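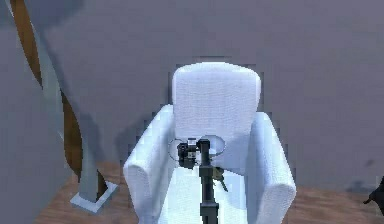
## Livia: finding buried pipe with a cheap magnetometer

So for my term project I built a little tow-along detector called Livia, meant to find old iron water mains before anyone starts digging. The test site was the Serkard yard, where the owners let me bury 31 metres of scrap pipe (by hand, in August, never again!).

I walked the sensor over it on a plastic sled at three depths. At 30 cm the signal was huge, and I could've found the thing blindfolded. At 67 cm it got mushy, especially near the chain-link fence, which swamped everything on that side. I ended up throwing out 40 readings from the fence end and redoing them farther over.

The Lai filter (our lab's name for a moving median with a drift correction) cleaned up most of the wobble from the sled. I also tried the Lostetti method, but my sampling rate was too slow for it and the plots were a mess.

Next term I'd like to try two sensors, one above the other, and a longer tow bar so my steel-toed boots stay out of the data.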